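The arm is working well enough now that I can write this part up. Last time I was still fighting the rail, which Engelbert Hauser finally got straight with two shims and a lot of patience. Since then I've moved on to the pill bottles. They are amber with white caps, and they turned out to be a harder target than the wood blocks I started with.
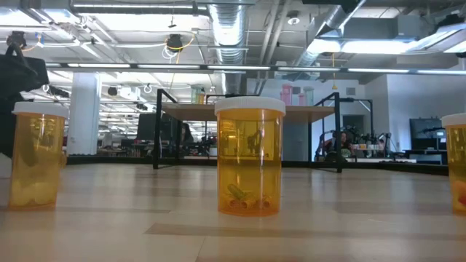
Page 2

The trouble is the plastic. Light goes through it, so the depth readings land on whatever is behind the bottle. I gave up on depth for the body and look for the cap instead. The cap is white and flat on top, and that works.

I logged 539 tries at the shop in Urport before changing the fingers. The old ones squeezed too low and the bottles tipped. The new pair is black and tapered, the left one notched on the inner edge.

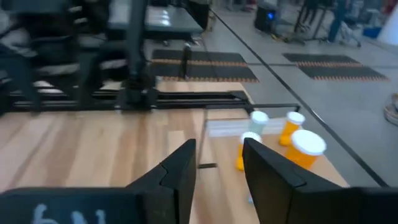 Closing speed was the other thing. I had it set at 3000 in the config, which was left over from the blocks, and dropped it to 500. It's slow — I can drink half a coffee during one pick — but the bottles stay upright more often.

Next is sorting by size. I also need a better cable for the wrist, and I still owe the shop a set of clamps.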